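Hidar firmware 3.2 is out, fixes the dropped guiding on Priltetti mounts
Feb 2, 2023

Quick one before the clouds clear. Hidar has pushed the new firmware for its little telescope control box, and if you run it with a Priltetti mount you probably want it tonight. Download is 49 MB, over the app or by cable.

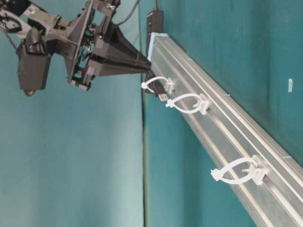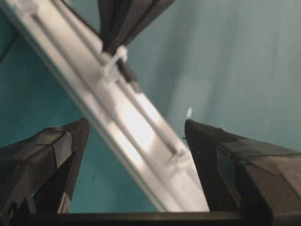
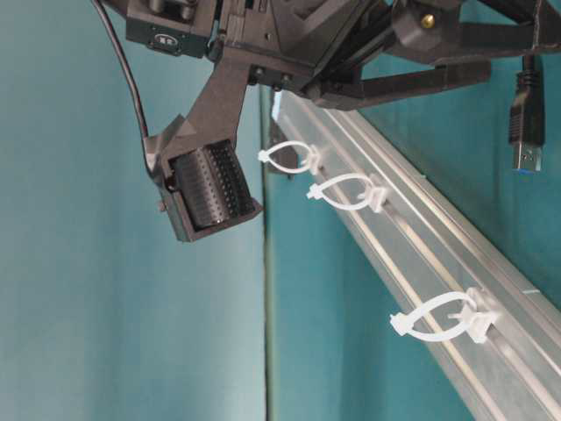 What's fixed

The big one is the guiding dropout. Box would be guiding fine, then lose the mount after a meridian flip and sit there taking trailed subs until you noticed. Bug number 3257 on the Hidar tracker, open since May. The thread had 664 replies last time I looked, a lot of them angry.

Jianhua Meng, who looks after mount support at Hidar, posted in the thread last night. Says the box was closing the serial connection during the flip and then reopening it at the wrong speed. Only hit Priltetti mounts on the older hand controller. "We could not reproduce it here for a long time because our test mount had the newer one," Meng wrote. Fair enough, but it was a long wait.

Also fixed: focuser position no longer resets to zero when you unplug the camera first. Plate solving in the southern hemisphere stops failing on the first try. And the dew heater slider now stays where you left it between sessions.

What's new

Sequence plans can hold 16 targets, up from eight. You can drag them into a diferent order without deleting the whole list, which people have been asking for forever.

Support for the Jiang filter wheel, five and seven slot. Listed as beta. Forum users say the seven slot one works but sometimes shows the wrong filter name after a restart – check before you start a run.

Dithering settings have moved. They were under Guide, now under Camera. No idea why. If you can't find them that's where they went.

What's not in it

No Drurka camera support. It was on the list in the autumn and has slipped again, Meng only says "a later release". Drurka owners still need the laptop route.

Nothing on the weak WiFi either. Still best to be within a few steps of the scope or run it through your house network.

Before you update

Save your profiles. Two people on the forum lost theirs going from 2.9 straight to 3.2, both had skipped the 3.0 update. Export is under Settings, then Backup, and it goes to the memory card.

Plug the box into the wall if you can. The install restarts it twice and the second restart is slow, the light goes off completely for a while. Leave it alone.

Phone app needs to be updated as well or it wont connect. Android version is up now, the Apple one was still waiting for approval this morning.

I put it on my own box after lunch and it came back up with profiles intact. Mount connects, camera connects. Haven't had a flip under the stars yet so can't say on the guiding. Will add a line when I have – forecast says a gap after midnight.

Going back to the old version is possible by cable only, the 3.0 file is still on the Hidar download page.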